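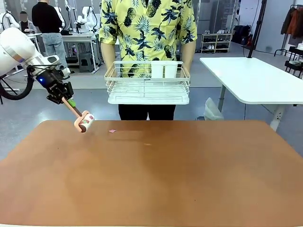

Trarnik Community Choir - minutes of the general meeting, May

Meeting opened at 7.10 pm in the Drurkwood hall with a terrific turnout of 47 members. The winter concert program was item one, and after a very lively talk we're going with the sea songs in the first half and the Vellach folk set in the second. Dress came up next. All black was suggested, but most of us wanted colour! Something like a yellow short-sleeved shirt with dark navy pineapples and palm leaves over black trousers would look wonderful in the back row, so the motion "bright tops, black bottoms" was carried with cheers.

Tickets and money
The autumn recital brought in $618 at the door, our best ever for an afternoon show. Sheet music cost $406, leaving us nicely ahead. Tickets for winter stay at last year's price. 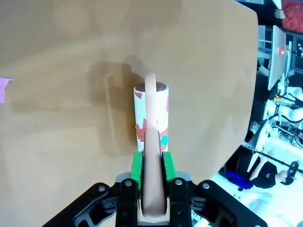

Printing of 200 programs was approved, with Siu Print to do them on the cream paper again (the altos were very firm about the cream). Copy is due a fortnight before the concert. 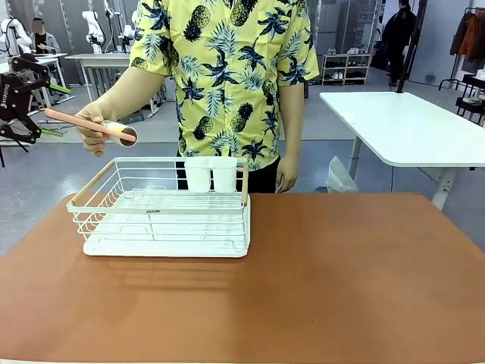

Rehearsals
Tenors and basses will start half an hour early for the next three rehearsals - the Vellach harmonies are gorgeous but tricky. Practice recordings will be emailed to everyone.

Other business
Carpools to Drurkwood: see the list near the piano. A favourite for the encore is still wanted, so bring ideas!

Meeting closed at 8.25 pm, followed by supper.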